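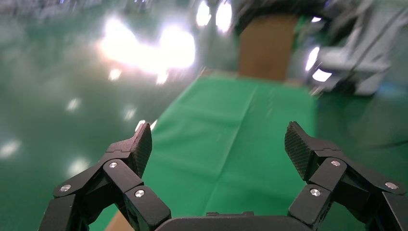 The ferry to Naltholm leaves at six in the morning, and in May it is already light when the engine starts. I took it with a bag too big for a short stay and a notebook in which I had written only one question: why do people who leave this island come back to it?

Naltholm has 1,301 inhabitants. In the year when the cannery closed it had 1,911, and everyone over a certain age can tell you that number without thinking. The school lost its upper classes, then the bakery shut, then the second bus. For a long time the story of the place was told only in this way, as a list of things that were gone.

Aurelio Robles came here first as a seasonal worker on the boats. He stayed four summers and went home, and after nine years he returned with his wife and two daughters. He now repairs outboard engines in a shed behind the harbor, in the part of the village called Unumside. I asked him what brought him back and he thought for a long time before he answered.

"In the city I knew the price of everything on my street," he said. "I did not know the names."

His daughters go to the school, which has 23 pupils this year. They speak the island dialect better than he does and correct him at dinner. He told me this with some pride.

Not everybody is so content. The rents in Unumside have gone up since the summer houses were sold, and two young couples I met were living in rooms above their parents. In winter the ferry is canceled when the wind comes from the north, sometimes for three days, and the shop then runs out of milk and fresh vegetables. A woman waiting at the pier told me that she loves the island from April until October, and that for the rest she has a good radio.

In the evening I ate at Falcão, the only restaurant which is open all the year. Anderson Nogueira opened it in the old net store, with 50 chairs he bought from a closed cinema on the mainland. The fish soup is made with saffron and a lot of garlic, and the older fishermen were at first suspicious of it. Now some of them have their own spoons behind the counter.

Nogueira had planned to stay one year. He still rents his apartment on the mainland to a cousin, and he still says "when I go back" in the middle of sentences about next summer's menu.

I left on the afternoon boat, the Jonine, which is smaller than the morning one and rolls more. Robles was on the pier with an engine part in a plastic bag, for somebody on the other side. He asked the captain to carry it, and the captain put it beside his coffee.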